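Lollport Play Kitchen Set: Read Me

List of pieces and notes for borrowing, September 3, 2005 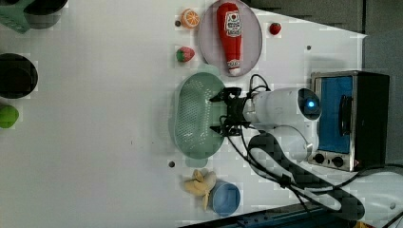
The Lollport set is a lending kit of pretend food and kitchen things for children's rooms and waiting areas. It goes out in 2 boxes, food in one and kitchenware in the other. Most of the food is fruit, such as the strawberries with green tops, the orange slice and the banana with its peel partly open. The plush ketchup bottle is stored with the food, although it usually comes back on a plate. The pale green colander goes at the bottom of the kitchenware box, with the small blue bowl inside it and the round plate on top.

Contents

The full list is taped inside each lid. Piece names follow the Judus catalog of 2000, with a few changes by Eleri Eynon. "Slice" means a cut piece of fruit. "Bowl" means anything round without holes.

Toaster oven

The toaster oven travels on its own. Carry it from underneath and keep the door shut. Do not pick it up by the door handle.

Cleaning

Wipe hard pieces with a damp cloth. Plush pieces go in a mesh bag on a cold cycle and are air dried. The last full cleaning was in March.

Borrowing

Loans run for 2 weeks. The deposit is $80 and is returned when both boxes are back. Report missing pieces to Ffion Bowen at the Drallero desk.

Print this page | E-mail this page

Contact: Ffion Bowen, Drallero | Copyright Drallero | Back to top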